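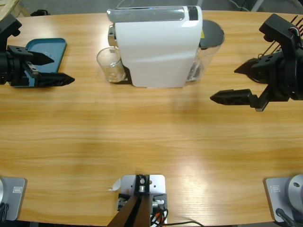
Section 4: Setting up the coffee task

The Erno two-arm kit comes with one ready-made table task, Coffee. Finish Section 3 (mounting and cabling) before you start. Both arms must be bolted down and homed.

What you need
A capsule coffee machine with its own water tank
A clear drinking glass with straight sides
A small tray with raised rims
The Filedier software, build 1238 or later

Placing the items

1. Switch the arms to Hold. The status light on each base turns solid.

2. Set the coffee machine at the far side of the table, midway between the arms. The spout faces the left arm.

3. Set the glass by the spout. Leave it empty until you have done a full dry run.

4. Put the tray on the left arm's side, where the gripper can reach over it.

5. Keep the middle of the table clear. Both arms cross it on the way to the machine.

6. Run the machine's power cord off the back of the table and tape it down.

Note: The tank lid has to lift off without a twist. Lids that screw on are not supported in this task.

Checking reach

7. In Filedier, open Tasks, pick Coffee and press Reach Check. Each arm moves at low speed to its stored points and stops.

8. If an arm stops short, the screen shows code 292. Move the machine a little closer to the bases and press Reach Check again.

9. Code 963 means a finger has touched something it should not have. Press Hold, move the item by hand, then clear the code.

Caution: Keep your hands off the table while Reach Check is running. The fingers are pointed and can pinch.

Caution: Do not run the task with water until both arms pass Reach Check 2 times in a row. Keep liquids away from the connectors at the center mount.

Saving the layout

10. Press Save Layout and give it a name. Mark the corners of the machine on the table with tape – the saved points are only good for that spot.

If you use Peng finger pads, pick them under Grippers before you save. The Fustness camera mount is covered in Section 5.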